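Young Readers > Everyday Science > In the Kitchen

Why Can We See Through a Cup?

By Chi-keung Ho

Some things let light go through them. We call these things transparent. A window is transparent, and so is clean water. Other things stop the light, and then you see only their outside. A wooden spoon is like this, and so is a black tray.

A clear plastic cup is good for learning about light, and you can fill it with many small clear pieces to make it more interesting.

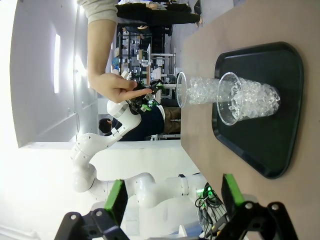
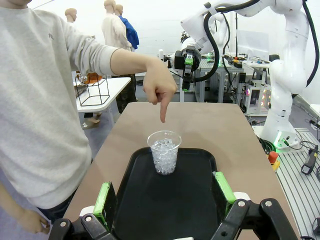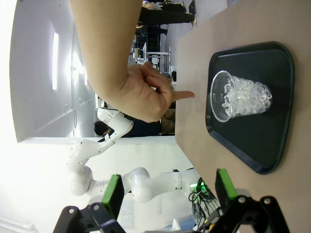

Clear plastic, clear pieces and a black tray.

Why does crushed ice look white, when one ice cube looks clear?

Light goes in a straight line as long as it stays inside one material. When it goes from air into ice, it bends a little, and a small part of it jumps back. This jumping back is called reflection. One smooth cube has only six sides, so most of the light passes through and you can see what is behind. Crushed ice has very many small sides, and between them there is air. The light must go in and out again and again — each time some of it is reflected, and it leaves in all directions. Your eyes receive all the colours mixed together, and this mix looks white.

Snow is white for the same reason. Sugar too. If you look at one grain of sugar with a magnifying glass, you will find that it is nearly clear.

Try it at home

You need a clear plastic cup, a dark tray, some ice and cold water. Ask an adult to crush the ice for you.

Fill the cup with crushed ice and put it on the tray. Hold a coloured pencil behind the cup and look through. The pencil will be difficult to see. Now pour cold water slowly until it covers the ice, and look again.

The water pushes out the air. Light bends much less between water and ice than between air and ice, so more of it can pass through. The pencil should be easier to see now. Leave the cup for 30 minutes in a warm room and draw what has changed.

New words

Transparent: letting light through, so that you can see what is behind.
Opaque: not letting light through.
Reflection: light jumping back from a surface.

More from this section
Why does a straw look broken in water?
How a shadow grows
12 things that float
What makes soap bubbles colourful?

Contact us | © Pondholm Young Readers | Back to top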